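Urkbridge Home & Garden Forum > Kitchen Talk > Preserving and Fermenting

Topic: First batch of real Turkish-style pickles, please talk me out of vinegar (or into it)

brinebucket
August 13, 2026
OK so I have fallen down a hole and I'm very happy in it. My neighbor Saadet Altıntaş gave me a jar of her mixed pickles in June and I finished it standing at the sink. Cabbage, green tomatoes, little cucumbers, carrots, hot peppers, whole garlic cloves, and the juice! I drank the juice! She says her family has always used salt, a little lemon juice and no vinegar. Then I mentioned it to Yavuz Güler at the Başaran grocery, and he told me with total confidence that it has to be vinegar and that lemon is for people who like mush.

So which is it? I have two gallon jars, a big bag of pickling salt and a cabbage the size of my head. I want to start this weekend.

tangy_marge
Welcome to the hole! I've been pickling for years and the lemon vs. vinegar fight is older than any of us. There's even a famous old Turkish movie with a couple arguing about it, so you're in good company.

My vote is lemon, but go easy. The salt does most of the work. Weigh your water, use 5% salt by weight, pack the jar tight and keep everything under the brine. If anything floats up into the air it will grow fuzz and you will be sad.

Gradeck_Pete
Vinegar. Sorry Marge. A splash of vinegar at the start drops the pH right away and you get a cleaner first few days. I've had lemon batches go cloudy and soft on me and I've never had a vinegar batch do that.

tangy_marge
Pete, cloudy is good! Cloudy is the lactic bacteria doing their thing. If it's clear as a window after two weeks I start to worry about it.

Gradeck_Pete
Cloudy, sure. Soft, no. I want a pickle that makes noise.

cellar_dweller
Soft isn't the lemon, Pete, it's heat and cucumber blossoms. Trim a thin slice off the blossom end of every cucumber, there are enzymes in there that break down the crunch. And get the jars somewhere cool. My kitchen hit 86 last summer and I lost a whole jar of gherkins in four days. Same recipe in the basement came out perfect.

Also a grape leaf or two on top. Tannins. My aunt used sour cherry leaves and those work great too.

brinebucket
This is all gold, thank you!! I do have a basement. It smells a bit like a basement, will that get into the pickles?

cellar_dweller
No, not if the lid is on. Just burp it once a day the first week. Put a plate underneath, it WILL leak. I ruined a shelf.

sudsy_jo
Can I ask about chickpeas? My mother-in-law throws a handful of dried chickpeas in the bottom of the jar wrapped in cheesecloth, and swears it won't start without them. I've always done it and never dared ask her why.

tangy_marge
Love the chickpeas. They kick things off faster, there's plenty of wild stuff living on them plus a bit of starch for it to eat. You can skip them, the cabbage has everything it needs on its own leaves. I put in six or seven out of habit. A crust of sourdough bread does the same job, some people do that instead.

Gradeck_Pete
Finally something we agree on. Chickpeas in, every time.

One more thing for the OP, measure your salt on a scale and don't trust spoons. A tablespoon of coarse salt and a tablespoon of fine salt are very different amounts. For your gallon jars I'd mix up 3000 grams of water with 150 grams of salt and you'll have plenty for topping up both of them once the vegetables are packed in.

brinebucket
I have a Buvix scale that only goes up to 2 kilos, so I guess I'll do the water in batches. Cleared off a spot to get my stuff together tonight and it's happening, people! 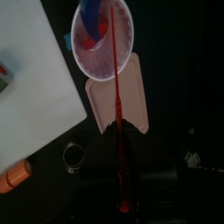 I'm going to do one jar with lemon and one with vinegar, same vegetables, same salt, same shelf. Chickpeas in both so nobody's mother-in-law gets offended. Then Saadet and Yavuz can both come over and taste them without knowing which is which. Is a month long enough?

sudsy_jo
Oh please do this and please report back!

cellar_dweller
In a cool basement I'd give it four to five weeks. The cabbage will be ready first, the green tomatoes take forever. Poke a few holes in the tomatoes with a toothpick so the brine gets in. Carrots you can start stealing after ten days – quality control.

Gradeck_Pete
Good test, but use decent vinegar. Grape vinegar if the Başaran place carries it, and I bet they do. White distilled tastes like window cleaner in a long pickle. Half a cup per gallon jar is enough.

tangy_marge
And for the lemon jar, the juice of one lemon, plus a couple of slices tucked down the side if you like how they look. Leave out the seeds, they go bitter. I kept notes on my jars for a long time (I'm up to number 194, don't judge me) and the bitter ones nearly always had seeds in them.

brinebucket
194!!! I'm not judging, I'm jealous. Okay, no seeds, ends trimmed, holes poked, plate under the jars. Do I peel the garlic?

tangy_marge
Peel it. It might turn blue or green on you. Perfectly safe, eat it anyway.

Gradeck_Pete
It turns blue more with lemon.

tangy_marge
It does not, Pete.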